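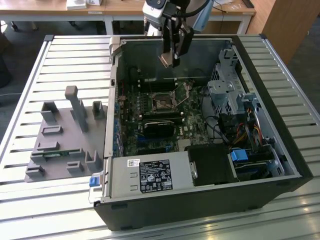 I write software for robot arms, and when I tell kids that at parties they always ask whether I built the arm. I didn't! Somebody else bolted the metal together. My job is the invisible part, the instructions that get the arm from "doing nothing" to "doing something useful and not bashing into anything". My favourite place to practise is the inside of a computer, because it's such a crowded little neighbourhood. With the side panel off and the case lying down, you've got a green board covered in chips, a metal cage standing up on one side, and a bundle of red, yellow, orange and black cables running past it like spaghetti somebody forgot to eat. Now imagine reaching in there with only two fingers, and having to be told every single thing about where to put them.

So that's what I'm going to explain: how you tell them.

My name's Dragica Radulović and I work on a program called Plellent. It's really four smaller programs that pass messages to each other, a bit like four kids doing a group project (sometimes a bit too much like that). One looks, one plans, one moves and one checks. I'll take you through them in order.

The looking part

When you look at a kitchen table you just know what's on it. Cup, spoon, toast, cat that shouldn't be there. You don't have to try. A computer gets none of that for free. What a camera gives it is a giant grid of numbers, and each number says how bright or what colour one tiny dot is. There's no number in there that says "cup".

The looking program has to turn all those dots into things. We teach it by showing it lots and lots of pictures where a person has already drawn around the parts and written down what they are. Our collection is called Landadham, after a town in a story I made up for my niece, and it has 3729 pictures in it. I drew around a great many of those myself, with a cup of tea going cold beside me.

After enough practice the program starts to notice patterns. Memory slots are long and thin and sit side by side. A CPU socket (that's the square seat where the computer's main chip goes) has a metal bracket around it. A power supply is a big silver box with a label full of tiny writing. You'd learn them the same way if I gave you a stack of pictures and a free afternoon, only you'd need maybe a dozen and the program wants thousands. You are much, much better at this than it is!

It makes funny mistakes, too. Shiny metal is a terrible thing for a camera, because shiny metal shows you reflections of everything else. One morning our program was completely sure there were two sockets on a board that had one. The second was just light bouncing off a bracket.

Where is "there"?

Say the looking program has found the socket. Good. Where is it?

You might say "in the middle". But the middle of what? The camera thinks about the middle of its own picture. The arm thinks about how far things are from its own base. They're like two friends giving directions from different houses. "Go left at my letterbox" is no help at all if you're standing at somebody else's letterbox.

So before anything else happens we do a job called calibration, which is a long word for getting everybody to agree on one letterbox. We show the camera a special pattern, we move the arm to a few places, and the software works out the sum that changes "camera directions" into "arm directions". If that sum is even slightly wrong, the fingers will go very confidently to the wrong spot. I once had it wrong by 3 millimetres. That's about as thick as two coins stacked up, and it sounds like nothing until you try to put something into a narrow slot.

You can try this at home. Put a grape on a plate, close one eye, and touch the grape with the tip of a pencil, coming in from the side. Now do it with both eyes open. Most people find it easier with two, because your brain compares what each eye sees to work out how far away the grape is. (Then eat the grape.)

The planning part

Now the software knows where the fingers are and where they ought to be. Why not go in a straight line?

Well, suppose you're in bed and you want a glass of water from the kitchen. The straight line goes through a wall. You go around, and you don't even think about it.

An arm has to think about it. And the hard bit is that it can't only worry about its fingertips. It has a wrist and an elbow and cables, and all of them take up room. The fingers might be floating in a nice empty space while the wrist is about to clonk into the side of the case.

The planning program is named Drondby, and it works by imagining. It keeps a pretend copy of the case and a pretend copy of the arm, and it tries out a path in the pretend world first. Did anything touch? Throw that path away. Try another one. Did anything touch? Throw that one away too. It can do this over and over very quickly, and it never gets cross, which I can't say for myself.

When it has a few paths that work, it picks one that's short and smooth. Inside a computer case the answer is very often the same: stay up high, travel across above everything, then come straight down. It's what you'd do if you had to pick one strawberry off the top of a cake without touching the cream.

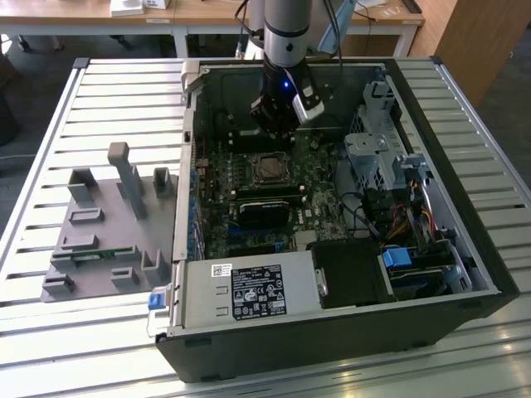
The black fingers just above the board, close to the processor. A little blue light glows on the front of the gripper.

Look how close everything is to everything else down there. The arm is directly above the board, and to one side of the case that cage full of square holes sticks up higher than the board does. Drondby needs to know about the cage. If we left it out of the pretend world, the planner would happily draw a path straight through it and tell us everything was fine.

We do leave things out by accident sometimes. Cables are the worst. A metal cage stays the same shape all day long, but a cable is bendy, and if you nudge it then it's a different shape from the one you wrote down. My trick (I'm quite proud of it) is to pretend each bundle of cables is a fat, soft cushion, a good bit bigger than it really is, and tell the planner to stay out of the whole cushion. It wastes some space. I can live with that.

The moving part

A plan is only a list of places. Something still has to turn it into motion, and that's the control program, called Lubis. It's the bossiest of the four.

Lubis asks the same question again and again, many times in every second: where am I, and where should I be by now? If the arm is a tiny bit behind, it pushes a bit harder. If it's a tiny bit ahead, it eases off. Then it asks again. We call this a feedback loop, and you've got one as well. Stand on one foot for a moment. Feel your ankle wobbling? That's you, asking and fixing, asking and fixing, without ever being told to.

It's possible to be too keen about it. If Lubis pushes too hard when it's behind, the arm shoots past the spot. So it pushes back, shoots past the other way, and now the whole arm is shaking like a wet dog. If it's too gentle, the arm dawdles along and gets there after lunch. Finding the setting in between is called tuning, and I've spent entire afternoons on it. You change one number, watch, grumble, and change it back.

There's also a rule about speed. Up high, where there's plenty of room, the arm may go at a good pace. Once the fingers get down near the board, Lubis makes them creep. You do that too, when you're putting the last card on a card house.

The checking part

The last program has the dullest job, and it's the one I'd keep if I had to throw out the others. It asks: did that really happen?

Closing two fingers is easy. Closing two fingers on something is a different matter. So the checker looks at how far apart the fingers ended up. If they've shut all the way, there's nothing between them. If they stopped early, there's something in there, and then we ask the looking program whether it's the right something.

If the answer's no, the checker is allowed 2 more tries. After that it has to stop and call a grown-up, meaning me. I didn't always have that rule. Before I put it in, I went off to make a sandwich and came back to find the arm politely picking up nothing, over and over, and writing "success" in its notebook every time. It had got through pages and pages of it.

Questions kids have sent me

Does the robot know it's inside a computer?
No. It knows there are shapes, and it knows which shapes have which names, and that's the end of it. It couldn't tell you what a computer is for.

Could it do my homework?
It can't hold a pencil very well, and its handwriting would give you away.

What do you do when it goes wrong?
I press the big stop button, and then I read the log. A log is a diary the software keeps of everything it saw and everything it decided. Usually the mistake is sitting right there in the diary, and usually I'm the one who made it.

How do I start?
Write instructions for a jam sandwich and get somebody in your family to follow them exactly, doing only what the paper says. If you wrote "put the jam on the bread", they should put the jar on the loaf. Fix your instructions and go again. My niece needed three goes, and there was jam on the light switch by the end of it.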